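Der Flur wird jetzt doch aufgeräumt. Angefangen habe ich mit dem Kistchenregal aus Kiefer, vier Fächer nebeneinander, unbehandelt.

Die braunen Metallwinkel vorne lasse ich dran. Leire meinte, ich soll sie weiß lackieren – mir gefallen sie so.

Bleistiftstriche kriegt man von rohem Holz übrigens ganz gut mit einem normalen Radiergummi weg. Den Rest macht feines Schleifpapier, immer längs zur Maserung.

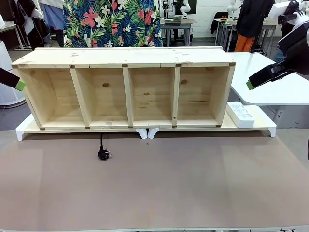
Aufteilung steht auch: ganz links Schlüssel und Post, daneben Mützen, dann Hundeleine und Beutel. Das vierte Fach bekommt Vega für ihren Kram.

Die Steckdosenleiste soll rechts neben dem Regal bleiben, da laden abends 2 Handys. Kabel kommen mit Klettband unter die Platte.

Öl oder Wachs weiß ich noch nicht. Rocío hat bei ihrem Regal Öl genommen, das ist nach einem Jahr ziemlich gelb geworden. Wer hat Erfahrung mit Hartwachs auf Kiefer?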